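Notebook, November, started 7:40 a.m. with bad coffee

Csaba wants the Sirkia handover cell signed off before the night crew takes it on, so I'm writing down what I heard on the floor while I still remember it. We put in 46 cycles before the morning meeting and I stopped twice to fix my own typo in the config (sorry, Thư, you were right about the comma).

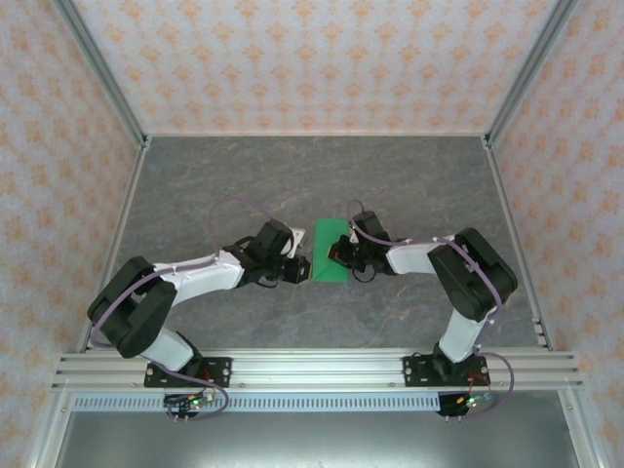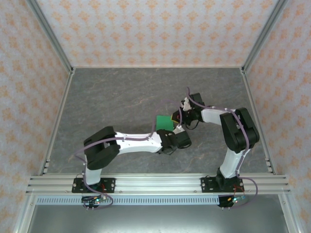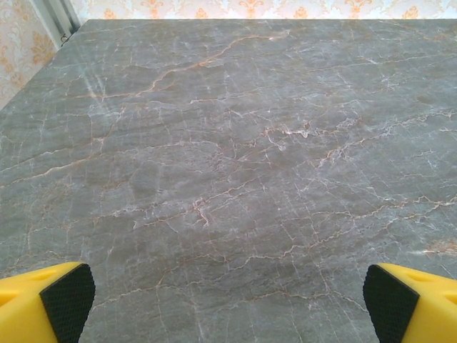 What I really want to get down is the conversation with Nhi's packing team. They're fine with the arms! What bugs them is the schedule. Passing parts across the bench used to be two people's job, and those two talked all shift, and now one person minds the cell and everybody else is over at the labels. Khôi had the arms meeting over the marbled top with the green piece between the grippers, and Nhi said okay, so who do I chat with? Fair question. She'd like the minder's spot to rotate every 60 minutes and I'm all for it.

Huệ is worried about training. She has 20 people to get through and the Bituvbridge manual is 121 pages, most of it about network settings they'll never touch. I said I'd cut it down to stop, clear, restart and who to call.

To do: ask Csaba about the rotation, find the spare cable clips, and get Huệ a draft by lunch tomorrow.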